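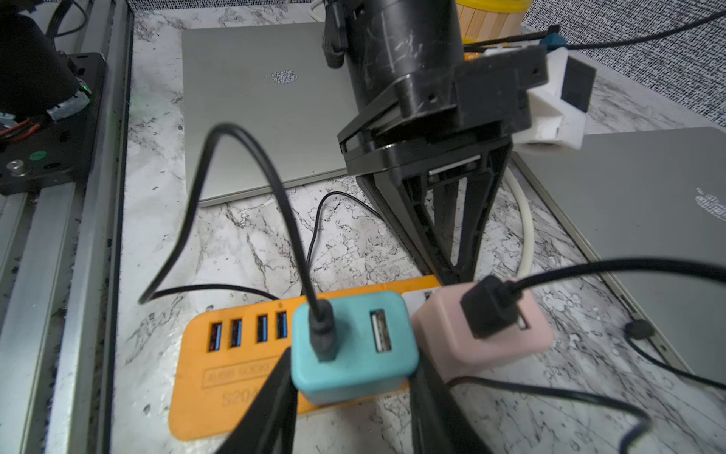

Charger demo, teal and pink plugs by the orange strip

Setting up the charger table for open day (September 2025)

Hi, Sneha Upadhyay here! I run this demo for visitors at Brekavlow, so these are my own steps.

1. Lay the closed laptops on the marble top and keep the lids shut.
2. Run the cables so the grippers can get between them (I fuss over this part).
3. Load program 734 and pick Visitor Mode.

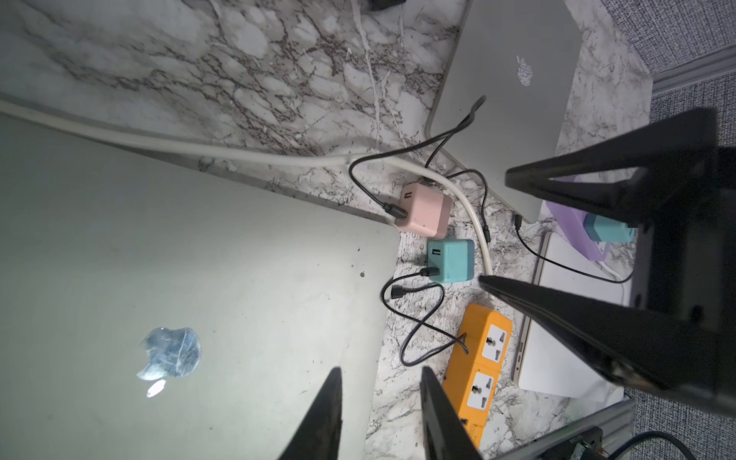 4. Let the arms go to their start pose, then call your group over.

Note: Ramesh Awasthi likes to talk during step 4, and that's fine, the arms don't mind!

Caution: hands off the table while an arm is moving. Hit Stop first, every time.

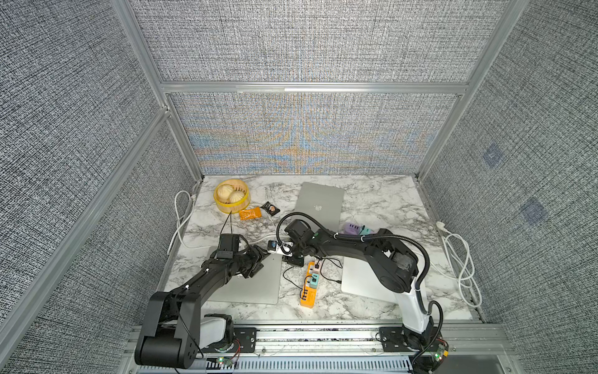
Can visitors pick which charger goes first?
Sure, let them choose, then tap that color on the screen before you press Start.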